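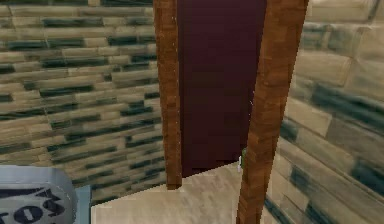

Minutes of the preparation and review meeting for the open day
Robot navigation group, Vadis, Flornthorpe site
Date: 28 Feb 2022
Chair: Shadi Karam
Minutes: Indrek Kairys
Present: the navigation group, two colleagues from the building office, one guest from Kesis
Apologies: the workshop lead (sent written remarks, read under item 3)

1. Opening and agenda

The chair opened the meeting and thanked all who helped with the trial demonstration for the guests from Kesis. The agenda was accepted with one change. The item about sound in the demonstration room was moved before the item about the budget, so that the building office could leave early.

2. Minutes of the previous meeting

The minutes were accepted. One correction: in item 4 it was written that the simulator computer "is replaced." It should be "will be replaced." The order is made but the computer has not arrived.

3. Review of the trial demonstration

The demonstration had two parts. In the first part the guests followed a simulated robot on the large screen while it searched its way between the rooms of a virtual house. In the second part the real robot drove the short route in the Choi room. The chair asked to discuss the parts separately, and this was done as far as possible.

3.1 Simulated part

Indrek Kairys reported. The program started at the first attempt and ran until the end. The guests saw the rooms from the robot's own view, and this was the part which gave the most questions. The house has walls with a brick-like pattern in beige and dark green, brown wooden door jambs and a pale floor. One guest asked why the walls look blurred when the robot is near to them. It was explained that the surface pictures are small and are stretched over a large wall. The guest was satisfied with this answer but remarked that a visitor without technical knowledge may think that the robot has bad eyes.

There was a discussion about the narrow doorways. When the robot looks down and stands close to a door jamb, the top of the opening is outside its view, and the jamb hides a part of what is behind it. In one doorway only a thin strip of a green object could be seen past the right jamb. The guests began to guess what it was. The chair found this a good moment and wished to keep it for the open day, as it shows very well what the robot knows and does not know at one point of its route. The workshop lead wrote in his remarks that he would prefer a wider view for the public, with a map beside it. Both opinions were heard. It was agreed to keep the robot's view on the large screen and to put the map on the small screen next to it.

A colleague asked about the large dark maroon surface behind the same doorway. From the robot's view it is hard to say if it is a door panel or a wall. Indrek Kairys said that a visitor will surely ask the same thing, and that the presenter should know the answer. He will look it up in the house file and write it on the presenter's sheet.

The guest from Kesis pointed out the gray-blue object with dark blue letters which stands in the lower left corner of the view at that doorway. The letters look turned the wrong way. The group could not agree if this is a mistake in the model or if the object is seen from an unusual side. It has no influence on the driving. Still, people like to read letters, and they will ask. To be checked before the open day.

3.2 Real robot

The robot drove the route two times. The first time it stopped before the second table and waited. The reason was a bag of a guest on the floor, so the stop was correct, but the presenter did not notice the bag and told the guests that the robot was "thinking." The chair asked all presenters to look first at the floor and then speak.

The second run was without a stop. The battery was low at the end. It must be charged the evening before and not in the morning.

The guest from Kesis said that for them the connection between the two parts was not clear. They understood only afterward that the same program drives the robot in the virtual house and in the Choi room. It was decided that the presenter says this in the first sentence, and again when the group walks from the screen to the robot.

4. Sound in the demonstration room

The building office explained that the ventilation in the Choi room can be set to the low level for one hour at a time. After this it goes back by itself. The group asked if it is possible to have it low for the whole afternoon. The office answered that this is not allowed with many people in the room. A small microphone for the presenter was suggested instead and accepted. The two colleagues from the building office left the meeting after this item.

5. Budget

The total for the open day is 3000 euros. Shadi Karam proposed the following division, which was accepted without a vote:

Second screen, stand and cables: 1000 euros
Printing, signs and the presenter's microphone: 1000 euros

The remaining sum stays as a reserve and for the drinks. One member asked if the reserve may be used for a better graphics card. The chair said no, the card belongs to the equipment budget and must be asked for there.

6. Program for the open day in May

The exact day will be fixed when the town of Flornthorpe has published its own calendar. The following was agreed already now:

Visitors come in small groups and each group has one presenter.
The simulated part comes first, then the real robot.
Questions are welcome during the simulated part. In the Choi room they are taken after the run, when the robot stands still.
Children may choose the room to which the simulated robot should go. They choose it on the map and the presenter types it in.
Bags stay on the shelf by the entrance.

There was a longer exchange about the children's choice. Indrek Kairys was worried that the robot may need a long time if the room is at the far end of the house, and the next group will be waiting. The chair suggested to offer only the rooms which are near to the start position. Indrek Kairys will prepare a shorter list and test each route from it. If a route fails, it is taken from the list and no repair is tried before the open day.

The guest from Kesis offered to lend a second presenter who speaks good English. The offer was accepted with thanks.

7. Tasks

Indrek Kairys: presenter's sheet, with the answer about the maroon surface; check of the object with the letters; list of rooms and test of the routes.
Shadi Karam: contact with the town; order of the second screen; text for the sign at the entrance.
Workshop lead: shelf for bags; tape for the floor route; charging of the battery.
Building office: ventilation setting, and a key to the Choi room for the evening before.
Kesis: name of the second presenter.

8. Other matters

The coat rack from the corridor is still missing. Whoever has borrowed it is asked to bring it back.

A colleague asked if the recording of the trial may be shown to students. The chair has no objection to the simulated part. For the part in the Choi room, the guests must first be asked, because their faces and voices are in it. Shadi Karam will write to them.

9. Next meeting

The next meeting will be called by e-mail when the second screen has been delivered. Members who cannot come are asked to send written remarks before it, as the workshop lead did this time.

The chair closed the meeting.

Minutes written by Indrek Kairys
Read and approved by Shadi Karam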